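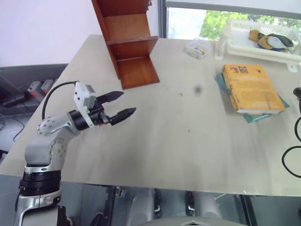
Gripper open, wooden shelf ahead.

Unit 4: Tires and the Pit Stop Decision

Welcome back! This is my favorite unit, so bring a pencil and expect to argue. Last time we covered fuel load and lap time. Now we add tire wear, and the sums get a lot more fun.

Our race is the Bulville round: 54 laps, dry track, one required stop. A stop costs 23 seconds, counting the slow drive down pit lane. New tires are quick right away, then lose a little every lap (the softer the rubber, the faster the drop).

Key terms
Stint: the laps between two stops.
Undercut: stopping before the car ahead and using fresh tires to get past.
Overcut: staying out longer and hoping for clear track.

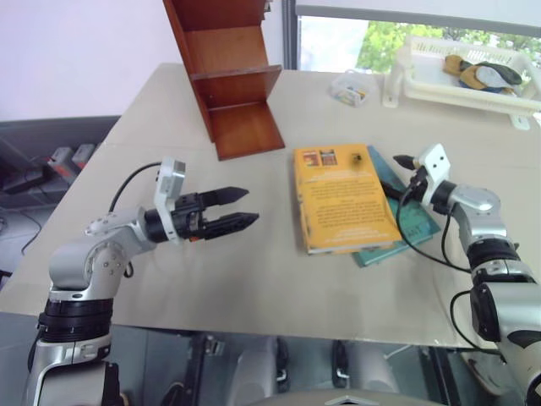
Worked case: Rorwood against Chávez

Rorwood leads by two seconds on lap 20. Chávez stops first and gains nearly a second a lap on new tires. How long can Rorwood wait? Draw both lines on one graph and look for where they cross. It's a lovely moment when you spot it!

Now put a safety car on the track. The same stop costs only 10 seconds, because the whole field is driving slowly. Redo the graph and see who you'd rather be.

For next class
Read the Cistis lap chart in the packet and mark every stint. Pick one team and plan a better race for it.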